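4. Where the basket goes, and what gets eaten

4.1 Rooms and tables

All the rooms in this part of the study are small shared ones. Staff rooms, a few meeting rooms that get used as staff rooms anyway, one corridor end with a kettle. 40 rooms over three sites: Dendon, Drokance and Conell. Rooms were left as we found them apart from the basket. No new chairs, no signs, no posters about healthy eating (one Drokance room already had one and it stayed up).

Tables differ more than we had planned for. Most are plain rectangles. A smaller group has a near side cut in a curve, so whoever sits there is let in closer to the top. We call these curved-edge tables from here on. The catalogue word at Dendon is "scalloped" but the people using them just say the bendy side.

The curve matters for reach. On a straight table the basket tends to drift to the middle, where it is the same distance from everyone and a bit far for all of them. On a curved-edge table there is an obvious place to sit, and the basket ends up beside it or right in front of it. Then it has to be moved for a laptop or a lunch. Then it gets put back wherever. More on this in 4.4.

4.2 Baskets and fruit

Baskets were perforated plastic, shallow, light enough to shift with one hand. We tried deeper bowls in the pilot and dropped them. Fruit at the bottom of a deep bowl goes soft before anyone sees it, and the cleaners ended up doing the sorting, which wasn't fair on them. Open sides also mean you can tell from the doorway if there is anything left.

Fruit came from Ozoliņš, one delivery per site in the morning. Mixed boxes, whatever was in season at a reasonable price, apples always included. Total put out over the study: 2813 pieces. Washed on site before going out. Any piece with a split skin or a bad bruise was pulled at this point and is not in the total.

Refill was to a low level on purpose. A heaped basket looks generous on the first morning and then turns into a storage problem. Rooms with light use got a few pieces only. Figure 4 has a basket holding two, which was a normal level for a lightly used room and not a sign of neglect.

4.3 Recording

The observation period ran 90 days per site. Site staff did one round before lunch and one late in the afternoon, filling in a half-page sheet for each room: basket position, pieces left, state of the fruit, anything else sharing the table. Position was written as near edge, middle, far edge or off table. We had wanted centimetres. No one was going to measure centimetres twice a day with a tray under one arm, so four words it is.

1123 sheets were usable. The rest had no room code or no time, and a handful from Conell got wet in the sink area and could not be read. We did not try to reconstruct them.

One weak point. "Near edge" means nearest the main chair, and in rooms where chairs wander this is a judgement call. The sheet said to go by the door if in doubt. Some people went by the window insted. We compared both readings for the rooms where it came up and the pattern held, but it should be kept in mind for the straight tables, less so for the curved ones, where the cutout settles the question.

4.4 What we found

Near-edge baskets emptied sooner. This was true at all three sites and for both table types. The gap was wider on curved-edge tables, as expected. People took fruit while sitting down, in the middle of something else, which they hardly did from the middle of the table. Middle-of-table baskets were used mostly on the way in or the way out.

Off-table baskets did worst. Window sills, top of the fridge, the spare chair. A basket would be shifted for a meeting at ten and still be on the sill at four. Nothing wrong with the fruit, it had just stopped being part of the table.

Clutter was less of a factor than we guessed. Our own assumption going in was that mugs and paper would hide the basket. On the sheets, crowded tables and clear tables came out close together so long as the basket was at the near edge. At the far edge clutter did hurt. Makes sense, you are reaching over things.

Colour we can't say much on. Baskets were bought in mixed colours to help with sorting at the dishwasher and not handed out in any planned order. Bright ones on pale tables got noticed, going by the remarks column, but remarks are remarks. A proper test would need colour assigned by room and swapped halfway. Left for later.

Apples last. Pears and bananas had to be watched, and a soft pear against an apple did the apple no favours either. Several sheets noted that the final piece in a basket sat there longer than the ones before it. Manners, probably. We saw the same in rooms with a straight table and with a curved one, near edge or not, so position doesn't fix it. Refilling from two pieces and not waiting for zero did seem to help, though this was started partway through at Drokance only and is not a fair comparision.

4.5 Practical notes

For anyone setting this up. Put the basket at the near edge but to one side of the seat, so it does not need moving when someone opens a laptop. With a curved-edge table that means just beside the cutout. Shallow basket, open weave or holes. A few pieces at a time. Check the sill before deciding the basket has gone missing.

Pale table tops show every scuff, and sites worried about this more than we did. Dragging a loaded basket was blamed. We have no before-and-after record of the surfaces and so no view, except that lifting is as easy as sliding when the thing holds so little.

Figure 4. Yellow perforated basket with two fruits, the left one a red apple, near the front edge of a white curved-edge table.
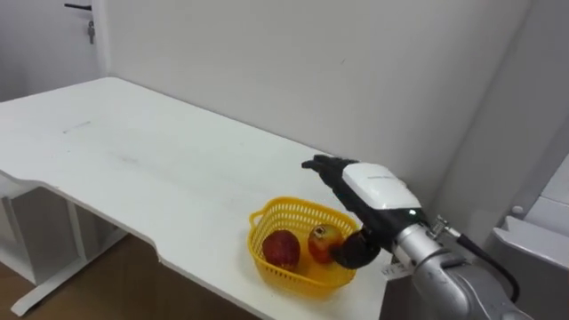

Conell, on the draft of this section: we'd push back a little on 4.5. Beside the cutout is fine for right-handed people, but our left-handed staff kept swapping it over, and by the afternoon round it had usually crossed the table twice. Could the advice just say the side away from the writing hand? Also, our wet sheets were from the kettle, the sink had nothing to do with it.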